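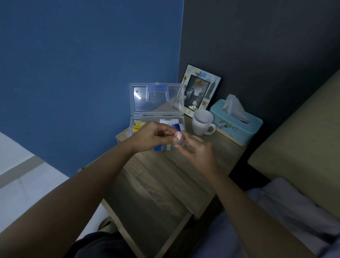 I went to the Trinulwood home storage open day expecting to be sold boxes, and I was sold boxes. Entry was free, the coffee wasn't, and the first hall was so full of closet systems that I nearly turned around.

The mocked-up bedrooms upstairs were better. One had a blue wall meeting a charcoal one, with a light wooden nightstand pushed into the corner and a clear plastic medicine kit open on top, next to a picture frame leaning on the dark wall. Frøydis Lindholm, who ran that floor, is a great believer in clear boxes. You see what you have, she says, so you stop buying it twice.

Maybe. The kit was packed tight, and with packets standing in front of other packets I could read part of a yellow one and not much else. Clear sides only help with whatever is pressed up against them. I asked where the expiration dates were supposed to go. She said to put them facing the lid, which would be fine if every maker printed them in the same spot.

I'm also not sold on the nightstand as the place for it. My sister has a toddler, and a hinged lid with one latch wouldn't slow him down for long. Lindholm agreed a high shelf was better for families, but the leaflet doesn't say so anywhere.

The Plellent stand downstairs wanted 210 kronor for a set of dividers. I have shoeboxes. I did go home and go through my own medicine drawer, and threw out 9 things, one of them an eye ointment I can't remember ever needing.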